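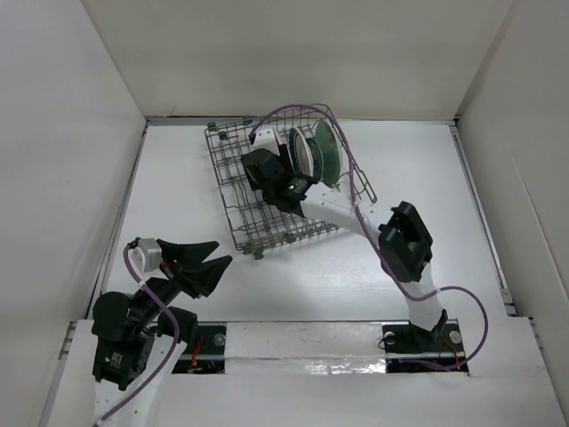
Residents' Forum: Shared Kitchens
Topic: Loading order for plates in the wire dish racks

Iveta Kopecký
Posted May 4, 2023
Members are asked to comment on the proposed wording for the kitchen notice at Leltano House: "Plates shall stand upright between the prongs, with larger plates at one end and smaller plates at the other." The present notice says only "Use the rack."

Valentin Delorme
I support the first half. A plate laid flat in a wire rack holds water in its rim. I do not support sorting by size. Residents wash what they have used, in the order they used it, and will not rearrange the rack for a single saucer.

Hauwa Bako
I must disagree with Mr. Delorme. When a small plate stands between two large ones, it is difficult to see and difficult to grasp. Two of my own plates were chipped in December in this manner.

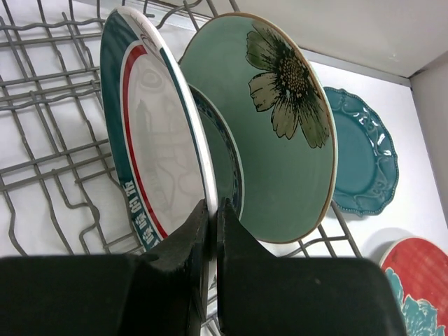

Plates of different sizes in the gray rack, the small dark green one mostly hidden.

Valentin Delorme
The hidden plate is a fair point. I would accept "where practical" after the word "end."

Tín Tiêu
May I ask whether patterned plates require separate treatment? The large pale green plate with the flower is of a kind I would prefer not to have leaning against its neighbor. At Gultgate the rule was one empty slot between plates.

Iolo Bevan
One empty slot would halve the capacity of the rack. We have 18 residents on this floor and 2 racks. I cannot support that.

Hauwa Bako
Nor can I, at supper time. It could apply to decorated plates only.

Iveta Kopecký
Thank you. I will add "where practical" and circulate the text again. The spacing question remains open, and further comments may be posted below.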